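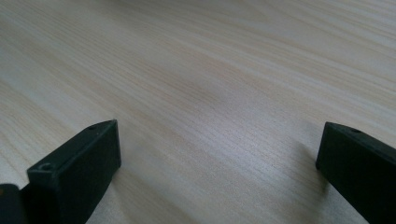

Fig. 2 – Pale wood tabletop, grain running on the diagonal.

Section 4. Oiling and care of your Flindier table top

Read all of this before opening the tin. Applies to the Flindier and the Brennan. Flastetti tops are lacquered – do not oil them, see section 6.

You need: Jumico clear oil, 2 lint-free cloths, fine sandpaper, gloves, a lamp you can move about.

1. Clear the top. Wipe with a damp cloth, then a dry one. Leave for 12 hours.

2. Set the lamp low to one side. Look along the grain. Rough patches show up as dull spots, mark them lightly with chalk.

3. Sand the marked spots by hand. Always with the grain, never across. Light pressure – the veneer is thin and you can't put it back.

4. Wipe off all dust and chalk. Check the edges and the underside lip, dust collects their.

CAUTION: no power sanders. Goes through the veneer in seconds. Not covered by the guarantee.

5. Shake the tin. Pour a small pool of oil on the cloth, not on the table.

6. Work it in along the grain, a strip at a time. Thin coat. Overlap each strip a little.

7. Wait until it stops looking shiny, then wipe off whatever is left with the second cloth. Sticky surface = too much oil, wipe again.

8. Leave for 12 hours, windows open. Second coat the same way if the top still looks patchy.

WARNING: oily cloths can catch fire by themselves. Lay them flat outdoors to dry or soak in water before binning. Do not leave them scrunched up in a bucket.

Note: new tops darken slightly over the first few months. Move mats and bowls now and then or you will get pale rings.

Note: use 1000 grit for small spots between coats. 2000 grit only for a last rub down, optional.

Day to day – damp cloth, drop of washing-up liquid, dry straight away. No bleach, no scouring pads, no spray polish. Hot pans on a trivet allways.

Re-oil once a year, or sooner if water stops beading.

Leg bolts: see section 5.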